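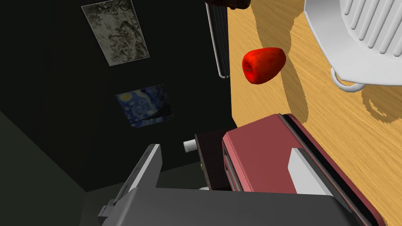 Did the sleep course do anything for me? Too early to say, and the 149 dollars went through in June, so I have had plenty of time to find out.

2nd October. Up at 2 again, lay there listening to the fridge. Nayeli swears by Predotico and says her whole family sleeps like logs now. Her family always slept like logs. The app gave me a "rest score" of 23 this morning and a little moon with a frown on it. Out of what, it doesn't say.

Kaja thinks I should drop the evening tea and quit reading the scores. She may be right about the scores. The tea stays.

Lesson nine is on breathing - I thought I had that one covered. Will try it tonight, with the phone in the hall.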